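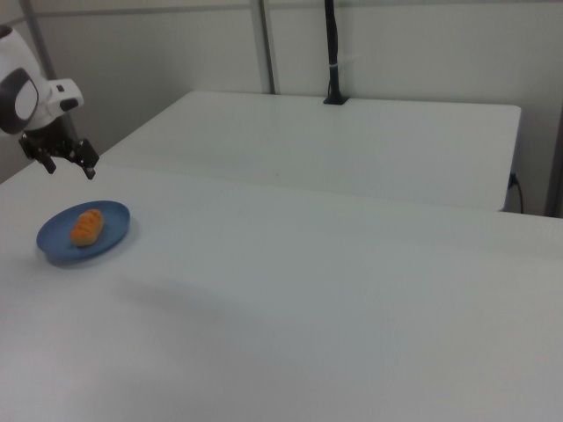 Mistmont Allotment and Garden Association
Minutes of the general meeting held on May 27, 2019, at the Gebreyes Room, Mistmont

In the chair: Harish Prajapati
Minutes: Vikas Dwivedi
Apologies were received from the holders of plots 14, 31 and 32.

1. Minutes of the February meeting
Agreed as a correct record with one change. Under item 5, "lower gate" should read "top gate". Signed by the chair.

2. Matters arising
The loose slabs by the tap on the middle path have been relaid. One still rocks and will be looked at again.
The noticeboard key has not turned up. Agreed to change the lock. VD to buy one and claim the cost.
The letter to the council about the overhanging sycamore was sent in February. An answer came to say that the tree is on their list for inspection but gave no date. HP to write again.

3. Money
The current account stands at £2389 after payment of the water bill. The bill was higher than last year. Two members asked whether the meter had been read or estimated. It was read, and VD has the figures if anyone wants to see them.
Six plot rents are still unpaid. Reminders have gone out, and second letters will follow where needed. One member thought the second letter was too sharply worded. The chair agreed to soften the first paragraph and leave the rest alone.

4. Water and hosepipes
There was a long discussion. Plots at the bottom of the site get very little pressure in the evenings when hoses are running higher up. It was proposed that hoses be used before 10 in the morning only, with cans allowed at any time. Members who work said that this would leave them with cans all week. An amendment was put forward to allow hoses in the evening on alternate days, odd-numbered plots one day and even-numbered plots the next. The amendment was carried, with two against. The rule starts on the first of the month and will be looked at again in the autumn.
Sprinklers left running with nobody on the plot remain against the rules.
The question of a second tank was raised. VD has one price, from Gristotari, for a tank of 105 litres, which was felt to be too small to be worth the trouble. He will ask for prices on something larger.

5. Top gate
The gate has been found open at night several times. Members are reminded to lock it behind them even if they can see another car in the car park. The hinge has dropped and the gate needs lifting to meet the catch. Agreed to spend up to £100 on a new hinge and post fixing.

6. Bonfires
A complaint has come from a house in Sesusel Lane about smoke across washing. Bonfires are not allowed until October in any case. The chair has replied to the neighbour and apologised. Plot holders with diseased material should bag it and take it to the tip.

7. Vacant plots and waiting list
Plot 9 has been given up. It is badly overgrown at the far end, with bramble coming through from the railway side. Agreed to offer it as two half plots, the near half first. The names at the top of the list will be contacted.
It was asked whether people already holding a half plot could take the other half before it went to the list. The present rules do not say. Left to the next meeting, with HP to bring some wording.

8. Open day
To be held in the last week of August as before. Teas at £1.50. The produce table will go inside the hut this time on account of wasps. No raffle.

9. Any other business
The strimmer is back from repair. It takes the two-stroke mix in the red can and nothing else.
Manure can be ordered again from the stables. Names on the sheet in the hut, please, with the number of bags.
A pair of loppers with yellow handles has been left by the compost bays.

The meeting closed at 8.50 pm. The next meeting will be in September, same room.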